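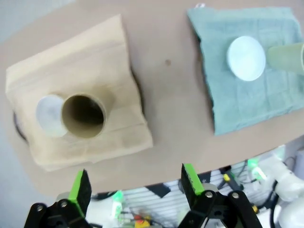 Is it going to snow or not?

November 29, 2019

The Lomeck station said 4 inches by breakfast. The Tidberg app said a dusting. I set the alarm for five, dug out the shovel, and found wet grass.

I wouldn't mind a miss if anyone owned up to it. The evening broadcast just moved the same storm to Sunday and kept the same red banner. Last February they gave us a 79 percent chance of ice and the schools closed for a drizzle. Then the real ice came through Guerra on a night marked "mostly cloudy" and 500 homes lost power.
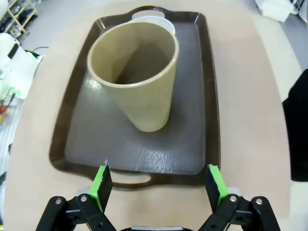 What I trust instead

Not much. Ghada Yammine keeps a rain gauge up on the Erkik road and posts what fell, after it falls. No banners. I check her numbers before I check anybody's map.

The long-range winter outlook is out too, "near normal with swings." I'd like to see the winter that didn't fit that.

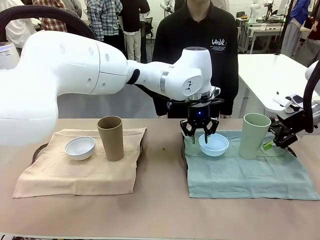
Measuring snow is its own mess. Two people on my street can report totals an inch apart and both swear by them – wind, a roof edge, a lazy ruler. Stand a tall paper cup next to a white bowl, like the pair on the beige napkin, leave them out overnight, and I doubt you'd get matching depths in the morning. So when a forecaster claims a storm "verified," I want to know where they put the ruler.

Sunday's storm is now down to 2 inches. The shovel is back in the garage.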